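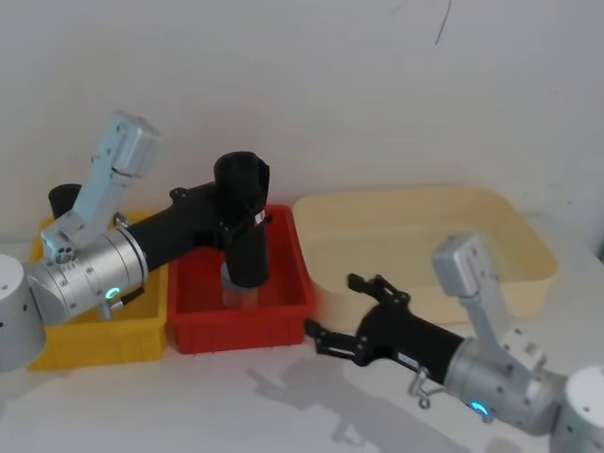
July, bench notes, two-arm sorting cell

Picked up where Sandamali left off with the arm arbitration. Short version: the new reservation layer works in the shared zone and I'm thrilled with it!

Background for whoever reads this cold. Until last week the planner treated each arm as a static obstacle for the other one. Left would plan, lock everything, move, unlock, then right would get its turn. Safe, and painfully slow. With the red bin sitting where both arms want to be, the right arm spent most of a run waiting for a lock.

Now each arm reserves a swept volume in time slices. Left going straight down into the red bin for the clear cup claims only the column over the bin plus the forearm sweep. Right can come in from the other side, jaws already open, and hold short of that column. As soon as the left gripper's slice expires, right is free to go. Watching the two trajectories interleave in the viewer for the first time was a real treat (I ran it again for Eilidh, and then again for me).

Numbers, same task file as before, 21 runs each:
old locking: 14 replans per run, median
reservations: 12 replans per run, median
planning budget 950 ms in both cases

So the replan count barely moved, which surprised me. The gain is all in idle time. Need to log that properly, the current log only has start and end stamps per motion and I worked out the overlap by hand.

Perception: clear cup is still the hard one. Depth comes back full of holes and the fit snaps to the bin floor. Eilidh MacBrayne's trick of segmenting in color first and then fitting the rim as an ellipse is much steadier, even with the gripper covering half of it. Merged into the Uvwood branch. Yellow bin and cream tray poses are solid, no change there.

Bug, fixed: tray frame was defined at its corner in one config and its center in the other. Place targets for the right arm landed off to one side. Both use center now. Please don't edit the old config, it's only kept for replaying logs.

Open:
- slice length is hard-coded, move to the Nutau params file
- what to do when both arms ask for the same slice. Left wins at the moment, purely by list order. Sandamali Bhuiyan has an idea using remaining path length and I want to try it next
- jaw width isn't in the reserved volume, so open jaws stick out past it. Padding covers it for now but it's ugly
- overlap logging, see above

Leaving the branch running in sim overnight with random cup poses.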